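Research & Industry | Campus Life
6 min read

The doors of the Irton Robotics Hall opened to the public at nine in the morning, and by half past the line reached the bicycle racks. The hall, which houses the automation program of the Kontogiannis Institute, receives visitors once a year, in August, before the fall term begins. Families from the surrounding towns made up much of the crowd, joined by local manufacturers and students considering enrollment.

Visitors were taken through the building in groups of 17. The tour began in the machine shop, continued past the drive test stands, and ended on the upper floor, where the Dredetier project has its laboratory. Dredetier is the institute's program on handling and sorting, now in its second year. Its purpose is to teach robot arms to pick up objects and set them down in a requested place without a fixed routine written for each one.

Staff explained that the work is done with plain materials by design. Colored blocks are inexpensive, they can be replaced in an afternoon, and their shapes present many of the same difficulties as goods in a warehouse or parts on an assembly line. A cylinder can be approached from any side. A star cannot, and a poor choice of angle may push it away from the arm.
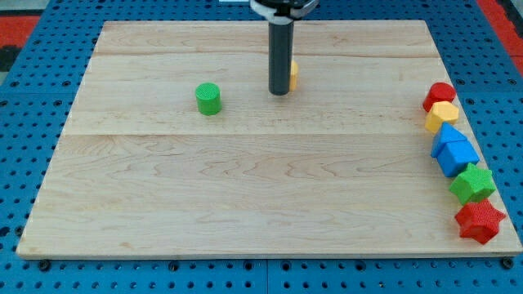

A robot arm at work over the maple board in the Dredetier laboratory, with colored blocks along the right side.

The board is bolted to a perforated blue work surface, an arrangement that allows the team to change the layout of a station between trials. Project staff noted that the position of the board must be checked whenever it is moved, as an error of 2 millimeters is enough to spoil a series of results. The checking procedure takes up the first part of every working day.

According to the program office, the laboratory recorded 3,000 trials in the past academic year. Each is reviewed and labeled by a student assistant, who notes the shape requested, the result, and the likely cause of any failure. Pieces that stand close together remain the most frequent source of difficulty, and a good part of the coming year will be given to that question.

Guests were invited to choose a block and name a place for it. Younger visitors showed a clear preference for the stars. Several of the manufacturers stayed behind to ask about speed, which the staff acknowledged is well below what a production line would require. The project has placed reliability first, and faster operation is planned for a later phase in cooperation with Rivau, the institute's partner for industrial testing.

Attendance for the day included 56 students from area high schools, who took part in a separate workshop on the ground floor. Registration for the next open day will be announced by the institute in the spring. School groups may apply in advance through the admissions office.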